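Mernar shelf cell: README

9 min read

Hello, and welcome to the notes for the shelf cell. If you've been handed the morning shift on Mernar and somebody told you "it's all in the README," they were mostly right, and I'm sorry about the length. I started this file in August as a half-page list of things I kept forgetting, and it has grown the way these things do. Read the part you need. The part most people need is the one on cables.

Mernar is our two-armed machine at Vullesberg. It stands in front of a white cubby shelf and moves baskets in and out of it, and the recordings from that work go into the Drenberg set. This file covers setting the cell up, keeping it in good order, and putting it right when it has drifted. The data format has its own file, so I'll leave joint order and time stamps to that one.

## Before you switch anything on

Walk around the machine first. I know, I know, but it takes a minute and it has saved me more than one lost morning. You're looking at three spots:

- The base feet, all of them down and snug on the floor.
- The cable on each arm, which should hang in an easy curve with nothing pinched under a wrist.
- The gripper fingers, wiped and free of lint. Baskets shed more fuzz than you'd think.

Then check the stop button. Press it, twist it out, press it again. If it feels gritty, swap it from the spares drawer before you do anything else, and leave the old one on Joon-young's desk so he can grumble at it.

## Placing the shelf

The shelf is a plain household unit with open cubbies, and it is the one part of the cell that people bump, lean on and nudge with their hips while carrying coffee. So it moves. A small shift hardly shows to the eye, but the arms notice right away, and you'll see fingertips tapping the front edge of a panel on the way in.

1. Push the shelf back to the tape corners on the floor.
2. Measure from the base plate to the front edge of the shelf at both ends. Both should read 800 mm.
3. If the two ends disagree, turn the shelf. Don't turn the machine. (Liliana once turned the machine, and we spent until 4:30 in the afternoon getting it back. She has asked me to keep this line in, as a service to others.)
4. Take everything out of the cubbies for the first run of the day.

Please leave the spare peg holes in the uprights open. We tried covering them with white stickers one week, thinking a cleaner panel would help, and the stickers curled at the edges and came off on the grippers.

## Warm-up and homing

Run `warmup.sh` and let it go through all 48 moves. It looks slow and a bit silly, like a person stretching before bed, but the wrists do settle during it and the first grasps of the day are noticeably better when nobody has cut it short. Homing comes after. The left arm homes first, then the right, and each one gives a soft click at the end. If you hear two clicks from the same arm, stop and home it again.

## The grippers

Both grippers are the same model with the same finger pads, and we swap the pads as a pair. In our cell a pair lasts about 200 basket lifts before the grip starts to go soft. There's a tally sheet on the side of the cabinet. Please do fill it in, even when you're in a hurry, even when you only did a handful! An honest tally is worth a lot more to the next person than a tidy one.

To change pads, open the fingers all the way, press stop, back out the two small screws on each finger and slide the pad off toward the tip. New pads go on with the grooves facing in. Tighten until the screw just stops turning and then leave it alone. The threads are soft and I have personally ruined two.

## Cables, or the part you probably came for

Nearly every odd fault we've had came down to a cable. The arm cables run down the outside, and they need enough slack to let the wrist turn fully without tugging. Too little slack and the arm shudders at the end of a reach. Too much, and the loop swings forward and catches on whatever the gripper is holding.
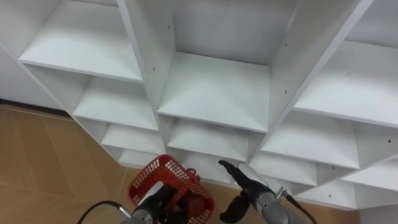 Joon-young Ha writes that he would go a touch shorter on the left loop than on the right, having had the left one snag twice on Ham before the clips were moved, and he'd like the next person to try it for a week and tell him whether he's imagining things. I've left the clips as they were until somebody does.

A reach toward the cubbies with the red mesh basket in the left gripper, and the right one empty and open, is a good moment to pause and check the loops. The left cable bows out to the side of the arm before it drops, and that's the shape I like to see. When you set your own:

- Loosen the clip nearest the wrist and leave the lower ones alone.
- Turn the wrist by hand, with the power off, to each end of its travel.
- Feed or pull slack until the cable stays relaxed at both ends.
- Close the clip with finger pressure only.

Then do one slow reach into the lowest cubby. If that one goes well, the rest usually do too.

## When it still isn't right

Error 348 is the one you'll meet most. It means the arm felt more push-back than it expected, and nine times out of ten it's the shelf position again, so go back and measure. If the shelf is fine, look at the cable clips. If those are fine, come and find me and bring a snack.

If the basket slips or swings in the fingers, look at the pads before you touch the grip force setting. Please don't raise the force as a first try. It hides worn pads, and it's hard on the baskets.

Ham, our older machine, takes the same pads and clips but has different homing, so don't copy its settings file across.

## Known gaps

I still haven't written up the head camera mount. The spares list is out of date by at least one order. The drawing of the tape corners is in my notebook and I'll scan it when I remember to bring the notebook in.

## Comments (3)

**Liliana Rizzi**
Confirming the machine-turning story. Also, could we put the 800 on the floor tape in marker? I look it up every single time.

**benchside_m**
Followed the cable section on our own two-arm setup and the shudder at full reach is gone. Our clips are metal, so we put a bit of felt under them. Thanks for writing this out in normal words.

**Joon-young Ha**
The gritty stop buttons are piling up on my desk. Please, one at a time. New pads are in the second drawer now, under the felt.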